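Standing desks at work - worth it or a fad?
Reading time: 3 min
Print this thread | E-mail this thread

ondham_66
Our office in Ondham is offering everyone a Vemby standing desk, with the cost shared over 14 months. The leaflet says better posture, more energy, fewer sick days. Where does any of that come from? I asked and was sent the leaflet again.

teapotlid
I had one for 4 years. Stood at it for the first month, then it was a dear ordinary desk. My back was no better and no worse.

Marrowfat
Disagree with teapotlid. Mine sorted out my stiff hips. You have to change position every half hour though, and most people can't be bothered.

teapotlid
Or the hips got better by themselves. Did you change your chair at the same time?

Marrowfat
Yes, and my shoes. I still say it was the desk.

ondham_66
So that's three changes and the desk gets the credit. This is what bothers me. Has anyone had a firm try them properly, with some people left on the old desks?

quillwort
Akamlow did a trial where I used to work. They handed out a form in September asking how we felt, and the desk salesman collected it. Guess how we felt.

Oláh
I wouldn't write them off. A plain fixed desk at the right height with a half-decent chair does most of the job, and you can get up and walk about for nothing. But if you have a bad knee or you're very tall, being able to move the top is handy. Two from our place, where everybody still sits:
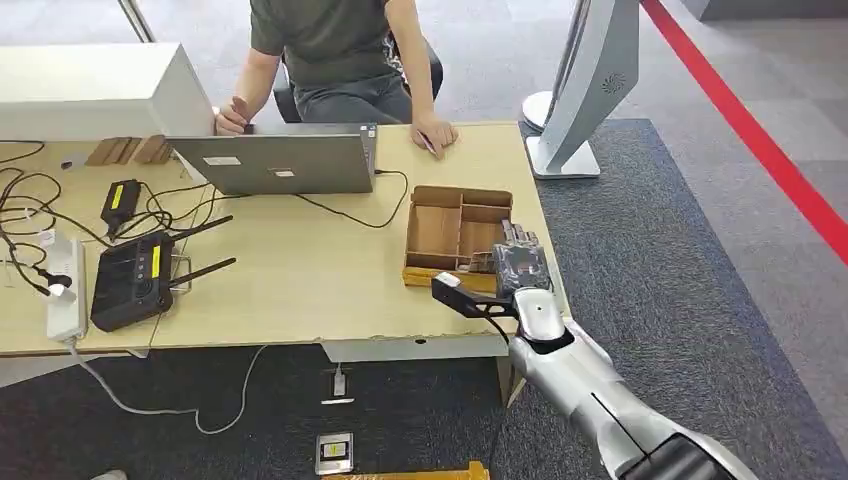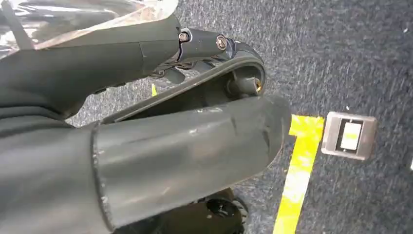

Our place, same afternoon. Laptop desk in the first.

Comments (3)

brackenside: Walk to the kettle. Free.

Marrowfat: Still standing, still fine.

ondham_66: Said no to the desk. Asked for a new chair and they want a doctor's note.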